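September 2, 2026
By Zoila Mamani

The Skasier dish brush costs $16, which is a lot for something I intend to rub against lasagne. I bought it in December with a gift card, so my outrage is largely ceremonial.

It comes in a cardboard sleeve printed with a paragraph on the history of bristles. Inside is a beech handle, a replaceable head and a small metal bail that lets you swap one for the other. Refills are $10 for a pack of 2. My old brush came from the hardware store, lasted until it looked like a startled hedgehog, and was then promoted to cleaning the barbecue.

On plates, the Skasier is very good. The head is slightly domed and gets into the curve where the rim begins, where egg likes to make its home. Porridge pots take more elbow, but the handle doesn't flex and I never felt it was about to let go. Cheese graters are a draw. The grater keeps some bristle, the brush keeps some cheddar.
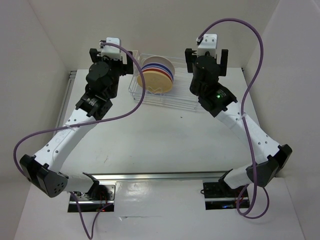 Yee-man Fang wrote in after my last column to say that the head is fine and the handle is the problem: hers went grey and furry within weeks, and she now oils it on the same night she does the cutting boards. She would like to know when washing up acquired a skincare routine.

I'm afraid she has a point. Mine has kept its colour, but I stand it bristles-up in a jar and have become tiresome to live with on the subject. Leave it lying in the sink overnight and the wood swells just enough that the bail sticks. The sleeve does mention this, underneath the history of bristles.

The obvious rival is the Kuipers, all plastic, with a scraper edge on the back of the head. It's uglier and better on baked-on rice. It also goes in the dishwasher, a strange place to send a dish brush, like mailing a letter to the post office. The scraper wore smooth on mine, and you can't replace the head, so out the whole thing goes.

For a household that washes by hand every night, get the Skasier and one pack of refills. Anyone who soaks things "until tomorrow" should buy the Kuipers. I've gone back to the hardware store for the barbecue.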